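Master key system for a small rental building, worth it?
Forum > Locks and Hardware > Residential

tannerbolt
Buying new cylinders for a 6 unit building. Every key gets a tag.

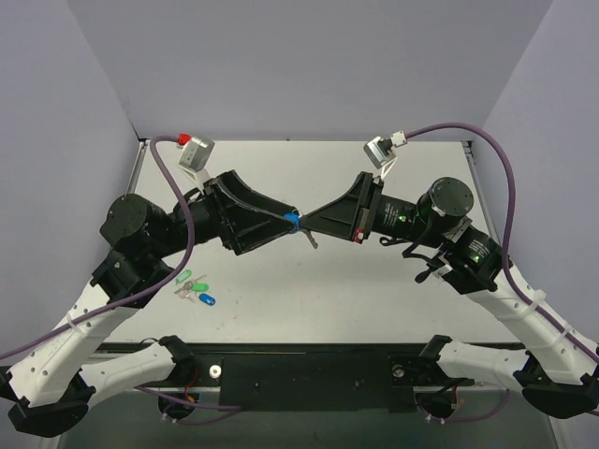

pinstack56
Tag color won't matter much. How the system is pinned will. With a master, each cylinder gets extra shear lines, and cheap cylinders have loose tolerances to begin with. Which cylinders are you looking at?

tannerbolt
Mestimen 6 pin, standard keyway. The dealer in Skindham quoted Radus as well, at nearly twice the price. I want one key for me, one per tenant, and all tenant keys to work the front door.

pinstack56
The front door is your weak point then. If all the tenant keys have to run it, that cylinder ends up with master pins in most chambers and will turn for a lot of keys you never cut. Some of the short wafers will also wear and jam. Ask the dealer how many chambers they plan to leave constant. I would want at least 2.

gravel_lane
Disagree on the master in general. For a building that size, carry a ring. Lose a master and you rekey the whole place. Lose one unit key and you rekey one cylinder plus the front.

pinstack56
You lose the ring just as easily, and then you also rekey everything.

gravel_lane
My ring stays in a lockbox. I take out the one key I need.

hollis_n
Nothing stops him from keeping the master in a lockbox too. The better argument against is the shared door. Put a keypad on it and leave it out of the key system. We have a Gape unit on ours, installed in March, 3,000 openings on the log so far and still on the first batteries. Delete a code when a tenant moves out, done.

gravel_lane
Keypad needs a key override anyway.

hollis_n
Yes, one cylinder, keyed to the owner only. No master pins in it.

tannerbolt
Keypad on the front would fit the existing bore. If I do that, would you still pay for the Radus?

pinstack56
For the unit doors, no. Mestimen is fine with a single level master. Get the bitting list from the dealer in writing and don't store it with the keys.

tannerbolt
OK. Going in Saturday to ask about the constant chambers. Will post the bitting layout, minus the numbers.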